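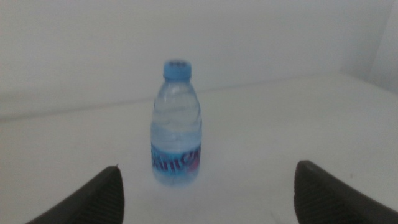

A small bottle of water with a bright blue cap.

Where Does Your Drinking Water Come From?

Have you ever been so thirsty after running around outside that you drank a whole glass of water without stopping once? It feels wonderful, doesn't it? You probably didn't think very much about where the water had been before it got to you, and that's all right, because when you're thirsty you have other things on your mind. But water has usually been on a very long trip before it reaches your mouth, and today we're going to follow it the whole way.

It starts in the sky

Let's begin with a cloud. A cloud looks like a big soft pillow, but it is made of tiny drops of water, so small and light that the air can hold them up. When the drops bump into each other they join together and get bigger. When they get too heavy for the air to carry - down they come! We call that rain, or snow if it's cold enough up there.

Some of the rain lands on roofs and roads and runs off down the drains. Some lands on fields and forests, where the plants drink it up with their roots. And some of it runs downhill into little streams, which run into bigger streams, which run into rivers and lakes.

The water you can't see

There is another place rain goes, and it's my favorite. It goes down into the ground. If you've ever dug a deep hole at the beach, you may have found water at the bottom of it. The same sort of thing happens under fields and towns. Rain trickles down between the bits of soil, then between the grains of sand, then into little cracks in the rock, until it reaches a layer where all the gaps are already full of water. That water is called groundwater.

People reach it by digging or drilling a well. In the village of Hollis there is a well that goes down 130 feet, and if you stood 12 tall grown-ups on each other's shoulders they still wouldn't reach from the bottom to the top! (Please don't try this.) A pump pulls the water up through a pipe, and it comes out nice and cool even in July, when everything above the ground is baking.

Sometimes groundwater finds its own way out, without any help from us. It bubbles up between rocks or seeps out of the side of a hill, and then we call it a spring.

Getting it clean

Now, lake water and river water may look clean, but there can be mud in it, and bits of leaf, and living things called germs that are much too small to see. Some germs can give you a very bad stomachache. So before the water comes to your house it goes to a place called a treatment plant. It isn't the kind of plant that grows! It's a group of buildings and big tanks.

The town of Imberg gets its water from Lake Radine, so let's pretend we are a drop of water from that lake. First we go through a screen, a bit like the strainer you use for spaghetti, which catches sticks and weeds. Then something is stirred into the water that makes the tiny bits of dirt stick together in clumps. The clumps are heavier than the bits were, so they sink to the bottom of a big, quiet tank and the cleaner water is taken from the top. After that we slip down through a deep bed of sand, which catches the bits that are still floating. Last of all, a very small amount of something that kills germs is added, and people test the water to make sure it is safe.

Off to your house

From the treatment plant, the water travels through big pipes under the streets. Imberg has a water tower on top of Sondis Hill, and the reason it's up so high is that water likes to run downhill. The weight of all that water pushes it along the pipes and up into people's kitchens. Smaller pipes branch off to every street, and smaller ones still go into each house. When you turn on the faucet you are opening a little gate, and out it comes.

Water in bottles has been on the same kind of trip. Some of it comes from springs and wells, and some of it starts out as ordinary town water that has been cleaned again.

Try it yourself

You can make your own rain in the kitchen. Ask a grown-up to pour 2 cups of hot water into a big glass bowl for you. Cover the bowl with plastic wrap and put a few ice cubes on top. Wait 40 minutes - go and read a book or something - and then look at the underside of the wrap. You should find drops hanging there, and if you tap the wrap gently some of them will fall. You've made a very small rain shower!

Words to remember

Groundwater: water that fills the gaps in soil and rock under our feet.
Spring: a place where groundwater comes out by itself.
Treatment plant: a place where water is cleaned and made safe to drink.

Page last updated 13/03/2023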